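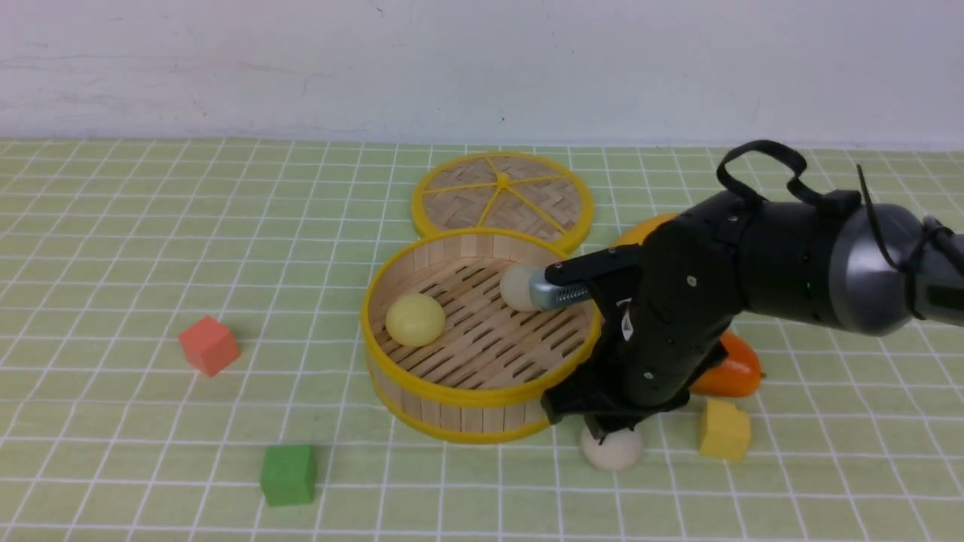 蒸笼任务:笼里有两个球,夹爪的指尖在后面那个球旁边。

1/
这一串写的是我最近的工作:给一个机械臂的学习系统收集示范数据。中文是我的第三种语言,我写得慢,每条发之前都查了词典。如果哪里用词奇怪,请直接告诉我,我会很高兴。

2/
先说项目。我们的数据集叫Kumden,目标是4000条示范。一条示范的意思是:人遥控机械臂,从开始到结束做完一件小事,电脑把各个相机的画面和每个关节的位置都记下来。以后模型看这些记录,学习人是怎么做的。

3/
任务的文字说明只有一句:“把球放进蒸笼。”我第一次读到的时候觉得太简单了,一个下午就能写完规则。后来规则文档写了很多页,现在还在增加。下面我按照自己的笔记来写,顺序有一点乱,请原谅。

4/
关于“放进”这个词。球碰到笼底算放进,这个大家都同意。可是如果球停在夹爪和笼壁之间,夹爪还没有松开,算不算?Thandeka认为不算,我原来认为算。我们讨论了一个中午,最后写成:夹爪松开、并且离开蒸笼上口以后,球还在里面,这条示范才可以结束。

5/
所以每一条的最后都有一小段“什么也没发生”的时间。手臂抬起来,停住。新来的操作员总是想省掉这一段,觉得浪费。请不要省掉。模型需要看见做完以后是什么样子,不然它不知道什么时候应该停。我们以前有一个版本,放完以后又把球拿出来,再放,再拿出来,一直到我按停止键。

6/
蒸笼是一个很好的老师,我是认真的。它的壁比较高,底是一条一条的竹片,中间有缝。球放在平的桌面上会滚,放在竹片上有时候会卡在缝上面,有时候会滚到角落,啊,圆的东西没有角落,应该说滚到墙边。

7/
球靠着墙边的时候最难。手指有厚度,想从外侧夹住球,就必须挤进球和笼壁中间。遥控的人看主画面,常常觉得位置已经对了,因为夹爪自己把球挡住一部分。我现在教别人的时候会说:看不见球的时候,先把手臂停下来,看另一个画面,再动。

8/
有人在私信里问,为什么用球,不用真的包子。我们讨论过!Manaia很想用真的包子。可是包子会变硬,颜色会变,早上的数据和傍晚的数据就不是同一个东西了。米白色的球每天都一样。它们的大小有一点区别,这个我们留着,对学习有好处。

9/
关于干扰物。桌上除了球和蒸笼,还有一些跟任务没有关系的东西:几个彩色方块,塑料的蔬菜水果。它们的工作就是在那里。如果桌上永远只有球,模型会学到“看见任何东西就去拿”,这样也能得高分,可是换一张桌子就不行了。

10/
那个橙色的塑料蔬菜,我们办公室到现在没有统一的名字。我说是红薯,Jacobus说是胡萝卜。他的标注里写carrot,我的标注里写sweet potato,两个星期以后脚本报告说数据里有两种蔬菜。现在统一写“橙色蔬菜”。谁都不满意,但是一致。

11/
这件事我想多写一条,因为我觉得重要。标注的词不需要最准确,需要每个人都用同一个。我们有一个小词表,贴在键盘旁边。球叫“球”,不叫“丸子”。方块叫“方块”加颜色。蒸笼的盖子叫“盖子”。谁想用新的词,先写进词表,第二天才可以用。

12/
盖子也有自己的规则。它可以平放在蒸笼后面,可以靠着蒸笼,可以翻过来。它不可以放在手臂的路上。盖子上有黄色的边和从中心出去的黄色条,编的花纹很密,在低分辨率的画面里会闪。我们的工程师说这叫摩尔纹,我以前只在看电视里的西装时见过。

13/
桌布是浅绿色,白色格子。选格子布是我的主意,我有一点后悔,也有一点骄傲。

骄傲的部分:摆东西的时候很方便,可以说“蒸笼往左一格”,操作员马上明白。

后悔的部分:格子太方便,大家就不知不觉把东西放在格子线的交叉点上。我回放数据的时候发现,布局像棋盘一样整齐。模型很可能学会数格子。

14/
解决办法是一张随机的卡片。每录10条就换一次布局,换的时候从盒子里抽一张卡,卡上画着每个东西的大概位置和角度。Zanele做的卡片,画得很潦草,这是优点。如果画得太准确,人又会按照线去摆。她自己说是故意的,我相信一半。

15/
方块要转一个角度,不要总是和桌边平行。这句话我在一天里说得最多。人的手喜欢把东西放正,放下以后还要轻轻推一下,让它更正。请看着自己的手,不要推那一下。

16/
现在说相机。我们一个位置在高处,看全部的桌面;另一个在手腕上,跟着夹爪走。两个画面给人的感觉完全不同。高处的画面像你坐在饭桌旁边;手腕的画面像你是一只很低的鸟。我第一次只看手腕画面遥控,三分钟就头晕。

17/
手腕画面的好处是看得清手指和东西的距离,坏处是常常不知道自己在哪里。很多时候画面里大半是桌布,东西都挤在一边,蒸笼只露出一点黄边和竹子颜色的侧面。人可以猜到“这是蒸笼”,因为人记得几秒以前的样子。模型如果没有记忆,就只有这一点黄边。

18/
因为这个原因,我们要求一部分示范从“不好的视角”开始:夹爪张开,离东西远一点,方向稍微偏。操作员不喜欢,觉得不漂亮。我理解。但是机械臂以后在别人的桌子上开机,不会每次都从漂亮的位置开始。
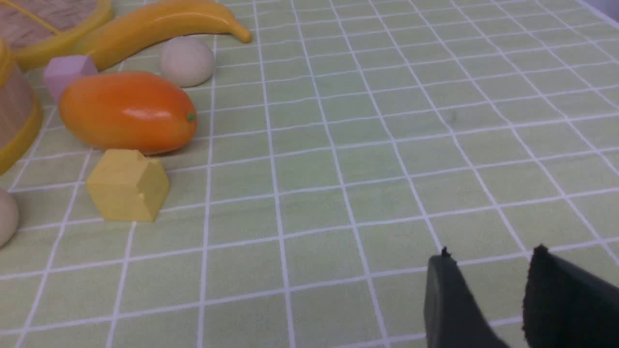
19/
手腕视角里的水果:芒果表面很亮,上面有一个白色的反光点。香蕉也有一点光泽。球和方块是哑光的,没有这个问题。早期的模型对反光很感兴趣,它去追那个白点。我们没有把芒果拿走,反而多录了一些有芒果的布局,让白点出现在很多不同的位置,并且永远和正确答案没有关系。

20/
另外一件事是颜色太近。米色的球和浅粉色的方块,在光线弱的时候,我自己也要看两次。规则是:如果操作员犹豫了,就让他犹豫,不要剪掉。犹豫的动作也是数据,手臂慢下来,靠近,再确认。可是如果犹豫以后拿错了,这条要标成失败。

21/
那么失败的示范怎么办?我们不删除。全部放进另外一个文件夹,并且写原因,一个原因一个短句。最常见的三个:“球从指间滑出”、“碰倒方块”、“手指碰到笼边”。Jacobus有一次写“我打喷嚏了”。这个也留着。

22/
关于手指。夹爪的手指表面有粗糙的软垫,边上已经有一点起毛。磨损会改变摩擦,摩擦会改变需要的力气。所以换垫子的时候一定要写在日志里。我们有一次换了没有写,后来看夹持力的曲线突然变低,花了很多时间找软件的错误。软件没有错误。

23/
每天的数量。我们定的是每人每天最多70条。刚开始没有上限,有一个人很厉害,录得非常多,我很佩服,直到我看了下午的部分:所有的轨迹几乎是同一条线。人累了以后会变成机器,机器再去学这个人,学到的东西就很窄。

24/
所以现在下午有一个长的休息,喝茶,离开屏幕。回来的第一条不算进数据,只是让手重新习惯。这个规则是Manaia提的,她以前弹钢琴,她说没有人会把热身录成唱片。

25/
记录用的软件叫Jalali,是我们自己的内部工具。它有一个我很喜欢的功能:录完以后不能马上看分数,要先自己选“成功”或者“失败”,选完了才显示自动检查的结果。两个答案不一样的时候,这条进入复查。

26/
上个月的复查里有29条,人说成功,程序说失败。我一条一条看完,用了一个晚上。大部分是球已经在笼里,可是手臂从高处看正好挡住球,程序找不到它。人是对的。有几条是操作员按得太快,球还夹着就选了成功。程序是对的。

27/
还有一条,我看了很多遍还是不能决定。球在蒸笼里面,一个小方块也在里面。任务说“把球放进蒸笼”,没有说不可以放别的东西。我问了大家,得到的答案正好一半一半。现在规则文档里有一段专门写这个情况,结论是算成功,但是要加标签“多放”。

28/
关于语言说明。每条示范都要配一句话,我们让操作员自己写,不用模板。“把球放进蒸笼”,“把左边的球放到竹篮里”,“球,进去”。最后一句是Thandeka在吃饭以前写的。我本来想改,后来留下了,真实的人饿的时候就这样说话。

29/
有一个问题我还没有想好:左和右是谁的左右?坐在桌子前面的人、手臂、手腕上的相机,三个方向可以都不一样。我们现在规定用高处相机的左右。遥控的时候看手腕画面写出来的句子,常常是反的。脚本可以查出一部分,查不出全部。

30/
回答昨天的评论。有人问蒸笼被碰动了要不要重来。不要。如果只是移动一点,继续做,人在厨房里也不会因为锅动了两厘米就重新开始做饭。如果翻了,就停,标失败,写“蒸笼翻倒”。

31/
还有人问速度。我们不追求快。录的时候有两种节奏,慢的和平常的,在日志里分开。混在一起训练,手臂会在半路突然改变主意,看起来很紧张。分开训练以后稳定多了。我不确定这是普遍的规律,在我们的手臂上是这样。

32/
有人想知道设备从哪里来。桌子和支架是从Zolo买的,他们卖实验室家具。手臂的型号我不写,请不要再问,合同里有这一条。桌布是我在市场上买的,蒸笼也是。卖蒸笼的阿姨问我几个人吃饭,我说没有人吃饭,她看了我很长时间。

33/
给想自己开始收集的朋友,几句我希望早一点知道的话。先录很少的几条,当天就训练一个很小的模型,看它怎么失败。不要先录一个月再看。我们一开始录了一个星期才发现高处相机的时间戳比手腕慢一点,那个星期的数据现在只能拿来教新人。

34/
检查时间同步的土办法:让手指轻轻敲一下桌布,两个画面里都找到敲下去的那一刻,比较时间。每天早上开机做一次,午饭以后再做一次。不需要特别的设备。

35/
第二,把桌面边上的墙也当作数据的一部分。我们的墙是白的,上面有一些灰色的痕迹,还有一个小黑点。我担心模型会把那个黑点当作路标,就像晚上看星星找方向。Zanele想擦掉它。我说先不要擦,先挂一块别的颜色的布,录一批,比较以后再说。还没有比较完。

36/
第三,写日志的时候写给半年以后的自己。“今天有点奇怪”这种句子没有用。我的日志里有四个这样的句子,我一个都想不起来是什么奇怪。现在的格式是:时间、操作员、改了什么、看见了什么。最后一栏可以空着,可是不可以写“正常”。

37/
第四,和操作员坐在一起。我以前在另外一个房间看数据,只看见曲线。后来我自己每个星期五录一个上午,才明白为什么大家都从右边靠近那个球:椅子的扶手挡住左手肘。换了椅子,轨迹的分布马上宽了。我写过三页分析报告,里面一个字也没有提到椅子。

38/
补充一个词的问题,请中文好的朋友帮忙。“夹”、“抓”、“捏”、“拿”,在你们的感觉里,两根手指的夹爪应该用哪一个?我在词表里写的是“夹”,可是操作员写说明的时候多数用“拿”。“捏”听起来很小心,我很喜欢,不过好像要软的东西才可以捏?

39/
谢谢大家在下面的解释,我看了。有一位说“捏”有一点用力的意思,另一位说要看捏什么。我把“拿”和“夹”都加进了词表,“捏”先放在备注里。英文的部分比较简单,只有pick和grasp,但是Jacobus已经开始用scoop了,我要去找他谈一谈。

40/
二月的计划:把盖子加进任务。先打开盖子,再放球,最后盖回去。盖子又宽又轻,夹边的时候容易转。Grorkotora那边的同事已经试过类似的东西,他们建议先只录“盖回去”这一步,录够了再接前面的。我们准备照这个建议做。

41/
有人要规则文档的中文版。我在翻译,做完了前半部分,“多放”和“左右”那两节还没有翻。翻好以后我会贴在这一串的下面。如果有人愿意帮我看语法,请留言,最好是不怕看见很多“的”字的人。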